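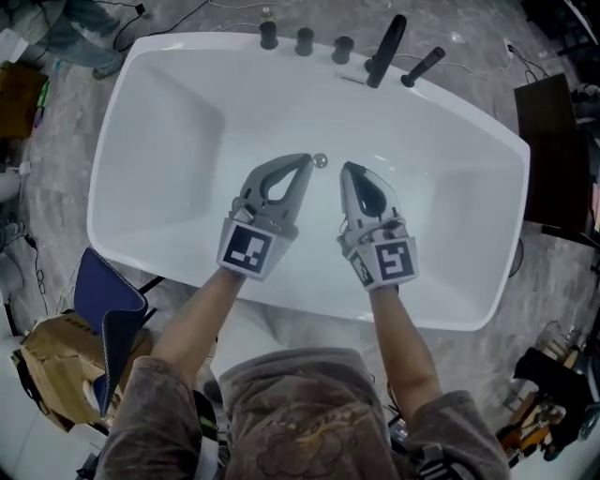
Dullard Street bathroom refit, progress to the end of July
To: Cárdenas Housing Fund
From: Consuelo Huamán

The bathroom is further along than the paperwork, so I'll start there. The white tub is in, freestanding as agreed, with the black knobs, lever and hand shower along the rim and a chrome stopper in the drain. Aníbal Valderrama would like it noted that he argued for chrome taps and lost.

The floor is down and everyone likes it, including the tenants' group, who like very little. The dark wooden cabinet is in the room and will stay beside the tub unless the door swing says otherwise – we measure again in August. Boxes and cords still share the floor with the bath. Clearing them is item 5 on a list of 17.

Spending is $174 over on fittings. Nusico has promised to credit $100 of that, in writing, twice. The other $74 is ours and will come out of the paint money.

Still to do: sealant, mirror, second coat on the ceiling. Next report in September.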